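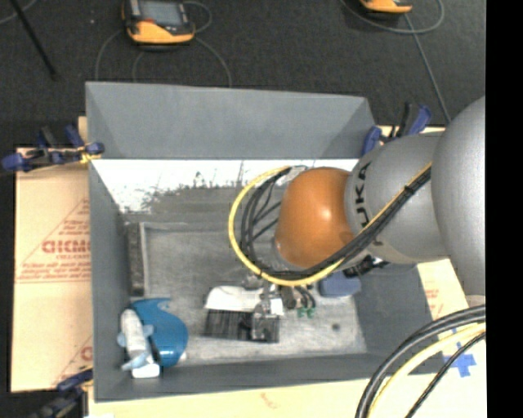 Por Jonas Fuchs | Nisuren, Morkesum | 22 de octubre | Nota de prensa

Nisuren abre en Morkesum su almacén de cubetas grandes de segunda mano

Me han pedido que esta nota la escriba yo y que suene a nota de prensa, y lo segundo ya os aviso de que no sé si me va a salir. Soy Jonas, llevo el taller de Nisuren y lo que os quiero contar es que el lunes abrimos al público el almacén de Morkesum, en la calle Plelham, con 659 cubetas grandes revisadas y listas para llevárselas. Grises casi todas, usadas todas.

Hablo de cubetas como la de la foto: rectangulares, grandes, de paredes que se abren hacia arriba y con el fondo gastado, lleno de rayas claras y roces. ¡A mí esas rayas me encantan! Mucha gente entra, pasa la mano por el fondo y pregunta si aquello tiene arreglo. Pues no lo arreglamos, la verdad. Una raya superficial se queda donde está. Lo que miramos es otra cosa: las esquinas, el borde superior y que la base asiente bien sobre una superficie plana. Si cojea, vuelve al montón. Si tiene una grieta que se nota con la uña, también.

La revisión la hacemos a mano y sigue una hoja de 13 puntos que hemos ido cambiando desde junio, cuando empezamos a recoger cubetas de empresas que renovaban las suyas. Desde entonces han pasado por el taller 3137 (sí, las hemos apuntado una a una, en un cuaderno que ya no cierra). De esas, 1295 están ya trabajando en otros sitios: pequeños obradores de jabón, una imprenta, dos viveros, un taller de bicicletas que guarda en ellas las cubiertas viejas y un grupo de teatro que las llena de zapatos. El resto se reparte entre lo que hay ahora en el almacén, lo que está pendiente de lavar y lo que mandamos a reciclar.

El programa se llama Hulme. Funciona así de sencillo: venís, elegís y os la lleváis, o bien nos decís cuántas necesitáis y las apartamos. Quien quiera devolverlas dentro de un tiempo puede hacerlo y le descontamos una parte en la compra siguiente. No hay pedido mínimo. Para mí esto era lo más importante, porque cuando yo tenía mi propio taller y buscaba una sola cubeta grande, todo el mundo me quería vender un palé entero, y yo no tenía ni dónde poner el palé.

Unos consejos, ya que estoy. Medid la puerta antes de venir, y medid también el hueco por arriba: con las paredes inclinadas, la boca ocupa más que la base y ahí es donde falla casi siempre el cálculo. Si la vais a tener en una mesa, poned debajo un tablero o un buen cartón, que así no baila ni marca la superficie. Y para piezas pequeñas, un cartón cortado a medida en el fondo va de maravilla, se cambia cuando se ensucia y listo. Lo del cartón me lo discute medio taller, que prefiere la goma, pero la goma se levanta por las puntas y acabas pescando tornillos debajo.

Para lavarlas, agua templada, jabón neutro y cepillo de cerdas duras solo en los rincones. Nada de estropajo metálico. Las rayas no salen, os lo digo por si alguien se anima (yo me animé una tarde entera con una y quedó igual, pero con rayas nuevas).

También tenemos una zona para probar. Hay mesas de distintas alturas y cajas con género de todo tipo, para que podáis llenar una cubeta y ver si llegáis bien al fondo sin dejaros la espalda. Parece una tontería y cambia muchísimo la elección: hay quien viene a por la más honda y se marcha con la baja tan contento. Traed vuestras propias cosas si podéis, que es como mejor se ve.

De momento no hacemos envíos. Estamos hablando con un transportista de la zona y me gustaría tenerlo cerrado antes de fin de año, pero prefiero no prometer nada todavía. Tampoco vendemos tapas sueltas, y esto lo pongo aquí en grande a ver si así dejan de llamarme: TAPAS NO HAY. Si entran, lo diremos.

El almacén abre de lunes a viernes, de nueve a dos, y se puede aparcar en el patio de atrás para cargar. A la prensa local le enseñamos el taller cuando quiera, basta con avisar el día antes en recepción y preguntar por mí. Las empresas que tengan cubetas usadas y no sepan qué hacer con ellas pueden dejarlas en el mismo patio, apiladas y vacías, por favor, que la semana pasada nos llegó una con media docena de calabazas dentro y todavía estamos comiendo crema.

Contacto para medios: Jonas Fuchs, taller de Nisuren, Morkesum.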